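The Green Box

By the time I got to episode forty-six I was talking to the grippers. Out loud, like you'd talk to a kelpie that won't come in off the road. Come on, Lefty. Nice and easy, mate.

Stellis paid per episode, and an episode was one tidy-up from start to finish. Jewellery on the bed, jewellery in the box, hands back to the start. Fernanda Serrano had set me up in her spare room in Tostthorpe with a gripper for each hand and one rule, which was to move like I wanted to be copied. Easy for her to say! She'd done nearly a year of it, and she could pick up a single earring without even slowing down her story about the neighbours.

I'd done the watch first because it was the easy one, and then the little pouch, which sort of slumped over in the box and stayed there. That left the beads and the bangles. I hated the beads. You squeeze too early and they roll, you squeeze too late and you've got a fistful of bed sheet.

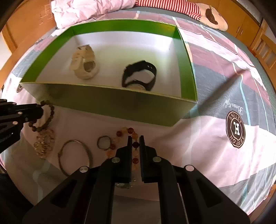
Sunday, after lunch

Zofia Cieślak rang from the Gravov office while I was having a cuppa. She had my morning up on her screen.

"You stop before the beads," she said. "Every time. You go in, and you wait."

"Sorry. I'll cut it out."

"No, leave it. The arm does it now too."

I didn't know what to say to that. She told me they'd run it overnight on old Guerreiro, the test arm, and it had gone in over a bracelet and just hung there for 3 seconds, exactly like me, working up to it. Then it picked the thing up.

I went back in and tipped everything onto the bed again. Mum used to do that, the waiting - hand over the jewellery box before church, deciding. I hadn't thought of it in years.

"Righto, Lefty," I said, and started forty-seven.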